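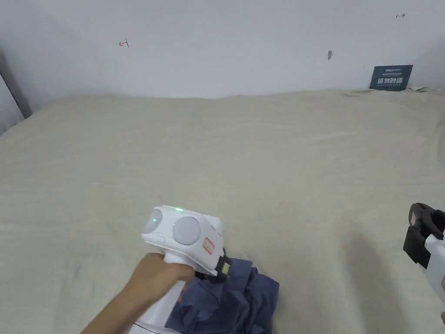
Jesa opens folding and laundry skills course to new tenants

January 2025

Jesa, the housing support charity, has opened a short course in laundry and clothes care to people moving into their first independent tenancy. The course, called Wuyts, covers sorting, washing, drying, folding and putting away, and is open to anyone on the charity's resettlement list. It is free of charge and no referral letter is needed.

Wuyts is taught over 4 sessions, each with no more than 14 people. The first two sessions deal with reading care labels, choosing a wash and drying clothes in a flat without a garden or a tumble dryer. The third is given over entirely to folding, and the fourth to storage, bed linen and the weekly routine.

The folding session is taught on a bed. Many of the people Jesa supports do not have a table large enough to work on when they first move in, and some have no table at all. Participants are shown how to pull the sheet reasonably smooth, tip out one garment at a time and work from the shoulders down. Shirts are taught first and trousers second. Fitted sheets are left until the end, and each participant is given time to practise them with a partner.

Indira Kurian, Head of Tenancy Support at Jesa, said:

"When we asked tenants what they had found hardest in the first few weeks, we expected to hear about bills, and we did. We also heard a great deal about clothes. People told us they had washed everything on one setting, had nowhere to dry it and then lived out of a heap on the bed. Some had gone without sheets because the bed was covered. These are ordinary skills, and most of us were shown them by somebody. The course is there for people who were not.

"We keep it plain. There is no correct way to fold a shirt. We teach one way that works on a bed, fits a standard drawer and can be done by someone who is tired after a shift."

The course grew out of a pilot at Voritz House, the charity's supported accommodation scheme, where 20 residents attended an early version. Their comments led to several changes. Sessions were shortened to ninety minutes, written handouts were replaced by a single illustrated card, and dark clothing was given its own section. Residents had asked in particular how to keep navy and black garments from fading and how to remove lint that had come off towels in the same wash.

Advice on dark clothing now includes turning garments inside out before washing, using a cool wash, and drying them away from direct sunlight. Participants are encouraged to fold dark items as soon as they are dry, as deep creases left overnight can be difficult to remove without an iron.

The course also sets out a method for people who find the task daunting. Participants are asked to clear one half of the bed, place the unfolded clothes on the other half and stop once a single drawer has been filled. The rest may be left until the following day. Staff report that this part of the course has been welcomed by parents of young children and by people recovering from illness.

Every participant who completes Wuyts receives a starter pack containing a drying rack, a laundry bag, pegs, a set of bed linen and the illustrated card. The packs are assembled at the charity's Nolalix store, which has set aside stock for 900 households. Tenants who are unable to attend in person may ask for a home visit, at which a member of the support team will go through the folding and storage sessions with them using their own clothes and furniture.

Jesa is asking for donations of new or unused single and double sheets in plain colours, together with drawer units in good condition. Donated drawers should be clean, complete and light enough for two people to carry upstairs. The charity is unable to accept duvets, pillows or mattresses. Items may be brought to the Nolalix store during opening hours.

Landlords and housing officers who wish to book places for new tenants should contact the tenancy support team, giving the tenant's preferred area and any access needs. Interpreters can be arranged if requested when booking.

Notes to editors

Jesa supports people leaving temporary accommodation, care and hospital to set up and keep a home of their own.

Wuyts is the name of the course and should be written with an initial capital only.

Indira Kurian is available for interview. Requests should be made through the Jesa press office.

ENDS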